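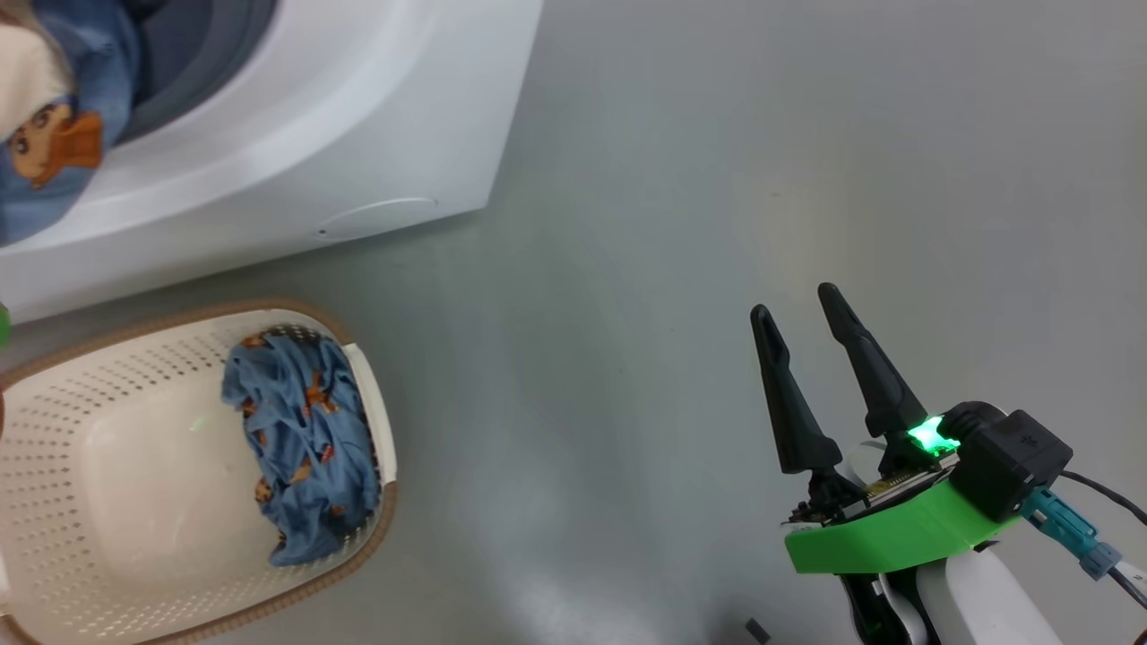

Dellton laundry set: data card

The Dellton set covers one household task, moving garments between a front-loading washing machine and a plastic laundry basket placed in front of it. Garments are ordinary worn clothes, kept unfolded. Printed fabrics are preferred to plain ones for the garment labels, as with the denim-blue cloth carrying a cartoon animal that hangs over the lip of the drum, with more of the same blue in the basket below. A printed motif lets an annotator tell one garment from its neighbour when both are crumpled. Maintained by Nivaldo Bittencourt; label review by Edileuza Bezerra.

Contents

The September release holds 91 sequences. Each has a start state, an end state and a plain text note. Sequences that end with a garment on the floor are kept and marked "dropped".

Objects

1. Machine. White, front-loading, with a round door and a perforated steel drum. The door is labelled open, ajar or closed. "Closed" means the door sits flush in its ring — latch state is not recorded.

2. Basket. Cream plastic with openwork sides. Its fill is labelled by what can be seen from above or through the sides, so a light blue printed garment bunched over the basket floor with a white piece tucked at its lower left gives two garment entries, even where the fabrics touch.
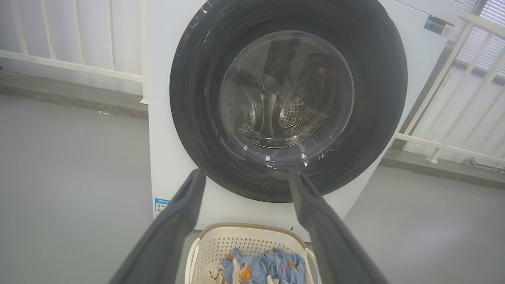
3. Drum. Labelled empty, part or full. Small items such as socks can sit behind a lifter or in the fold of the gasket, and annotators should go through the whole sequence before choosing "empty". When the view is partial, use "not seen". Reflections on the door glass are not labelled. Droplets on the inside of the glass are noted under surface marks and have no bearing on the drum label.

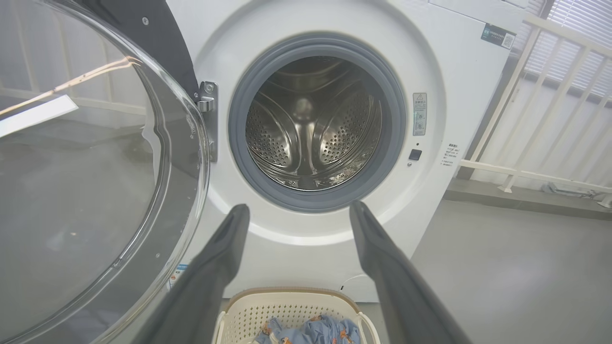 Door open to the left, no garments visible in the drum.

Known problems

Basket outlines are loose where fabric hangs over the rim. Bezerra redrew 4 of them by hand; the rest are as first drawn.

In 2 sequences the door label changes late, after the door has already begun to move. Fixed in the Dantas branch, not yet merged.

Sticker and panel text is not transcribed.

Changes

v3 — "ajar" added to door states. Garment names shortened.
v2 — basket fill split from garment list.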